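4. Clear Cups on Pale Surfaces

4.1 Scope of the section

The preceding section dealt with coloured and opaque tableware. The present section is concerned with clear plastic cups, which made up the largest single group in the Wekora household record and which caused the greatest difficulty in classification. Of the entries made in the record, 2095 relate to cups of this kind. They were made in homes, canteens and shared kitchens in Skurkport and Nerthorpe, where clear cups are bought cheaply, kept for longer than their makers intend, and used for many purposes other than drinking.

The section considers three questions. The first is how a clear cup is recognised when it is placed on a pale surface. The second is how its position, standing or lying, affects the way it is taken up and put away. The third is how the condition of the table itself enters into the record. The washing and drying of cups is treated in Section 5 and is mentioned here only where the two subjects cannot be kept apart.

4.2 Recognition of the cup

A coloured mug is recognised by its outline and by its colour together. A clear cup has no colour of its own, and much of what is seen within its outline belongs to the surface behind it. On a dark cloth the rim and the base show as light lines. On a white surface these lines become weak and the wall may be lost from view for much of its length. Recorders were therefore instructed to look first for the base, where the plastic is commonly thickest, and then for reflections along the wall.

The base ring proved to be the more reliable of the two. Many of the cups in the record had some form of moulding there: ridges, a raised lip, or lettering which can be felt with a thumbnail more easily than it can be read. Where the ring is thick it takes on a milky tone from whatever lies behind it, and it can then be found without moving the cup. Reflections are less dependable. They shift with the position of the person looking and with the lamp, and in rooms lit from several sides one cup may carry two or more streaks of unequal strength. A slight waviness in the streak was common. It was not taken as evidence of damage, as new cups straight from the sleeve showed it also.

Figure 4. Base ring and wall reflection of a clear cup against a white surface.
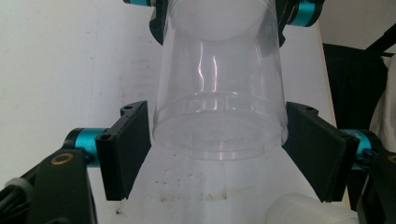 Taper was recorded separately. Cups with a pronounced taper nest deeply and are stored in tall stacks; those with only a slight taper nest less readily and are more often kept side by side on a shelf, upside down. Recorders were asked to note the taper as none, slight or marked, by eye and without measurement. Agreement between recorders was good for marked taper and poor for the other two classes, which have been combined in the tables that follow.

A further difficulty arose with frosted and part-frosted vessels. A clear cup seen along its length may present a cloudy patch where the far end meets a bright background, and this was several times entered as frosting. The error was found when the same cups were entered a second time by another recorder, who had turned them in the hand. From then on, no cup was to be classed as frosted until it had been seen from the side and from above. The earlier entries were checked where the cup could still be found, and were otherwise marked as uncertain and left out of the comparison.

4.3 Standing, lying and held

The position of each cup was noted at the time it was first seen. Three positions were allowed: standing, lying, and held. An upturned cup was counted as standing. It was expected that lying cups would be few, given that a cup on its side rolls and will be righted by the next person to pass. In shared kitchens this was the case. In homes, and at work tables where people eat and carry on with other things, lying cups were entered more often than had been foreseen, and had in many instances been left so for some hours according to the occupants.

A tapered cup laid on its side does not roll straight. It turns about its narrower end, and on a level table it will come round in an arc and may settle close to where it began. Householders appeared to know this from habit and laid cups down without concern on tables where they would not have laid a bottle. On tables with a rounded front edge greater care was taken. The occupants of two homes in Nerthorpe had moved the drying of cups away from such an edge to the middle of the table after breakages of glassware, and had continued the practice when they changed to plastic.

Cups taken up from a lying position were most often held across the middle, or with one hand at the base and the other near the rim. The second manner was preferred where the cup was to be looked through, or turned over in search of marks, cracks or remains of a label. It leaves the wall in view. It also places the least pressure on the thinner part of the wall, which in cheaper cups will bend inwards when pinched and may split at the rim. The Baptista range, supplied to several of the canteens, has a stiffer wall, and no difference in manner of holding was found between the two positions for those cups.

It should be noted that the record does not allow a held cup to be traced back to an earlier position. A cup seen in the hand was entered as held, and nothing further was assumed. Some earlier work on tableware has treated held items as having been lifted from the standing position, and figures from that work are not directly comparable with those given here.

4.4 The table and its covering

The surface was described for each entry under four heads: material, colour, covering and condition. Pale wood was the usual material in the homes visited. Coverings included cloth, oilcloth, paper, trays and sheets of board. A white board laid over pale wood was used at 10 of the tables, in most cases to protect the wood during craft work or repairs, and then kept in place for meals.

Boards of this type have certain advantages. They are light, they can be lifted away with everything on them, and they give a plain ground on which small spills and crumbs are easily seen. They also mark readily. Grey scuffs collect in the middle of the board, where objects are most often set down and slid, while the corners stay comparatively clean. Recorders were asked to treat scuffs as a feature of the board and not as dirt, and to enter crumbs and other loose matter separately. The distinction was not always kept, and the column headed "clean" should be read with caution.

Where a board is not fixed, it moves when an arm is rested on it, and light cups at the far side are liable to fall. Clips at the left and right edges of the table were found to be a sufficient remedy. Small dark clips were preferred by the recorders to clear ones, which were knocked off and mislaid.

Objects kept beside the board were entered if they lay on the same table top. They were of the kind to be expected: spoons, sticks, pens, tape, folded cloths. Translucent holders and stacked cups standing on the board were entered as one object unless they could be separated without disturbing the table. This rule was adopted for convenience and has the effect of lowering the total for stacked items in the record.

Figure 5. Clear cup lying on its side, held above a board-covered table of pale wood; translucent cylindrical container at lower left.

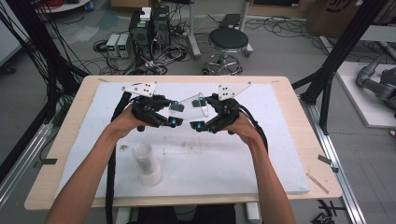 Nerthorpe, Tuesday, March 24, 2026

The paragraphs below were added to this section after the February revision of the record and should be read together with Table 6. They do not alter the totals given in 4.1.

4.5 Revised guidance for recorders

The guidance on clear cups has been shortened. Recorders are now asked to enter the position of the cup first, then the direction in which the open rim faces, and only then its appearance. Under the former order the appearance was entered first, and in a number of cases the cup had been moved by the occupants before its position was written down. Entries made under the former order have been kept, with a mark in the final column.

The class "translucent" is to be used for any vessel through which light passes but through which the far wall cannot be clearly made out. It includes holders and containers whose use is not known. Recorders should not guess at the use of such objects. Where the body and the base differ in whiteness or in width, both are to be described, as a wider base may belong to a second object on which the first has been placed.

Lettering on a base ring is to be entered as present or absent. It need not be copied out. In the first period recorders spent a good deal of time on lettering that was too faint to read, and the readings obtained differed so widely that they could not be used.

For tables with a board, the edge of the wood is now to be described as square or rounded wherever it can be seen in front of the covering. The earlier form had no place for this, and the remarks on rounded edges in 4.3 rest on notes written in the margins. It is intended that the Skurkport homes be visited again with the new form, beginning with those in which lying cups were entered on the first visit.

Cups of a capacity greater than 300 ml remain outside the scope of the section and are entered with jugs and beakers in Section 6.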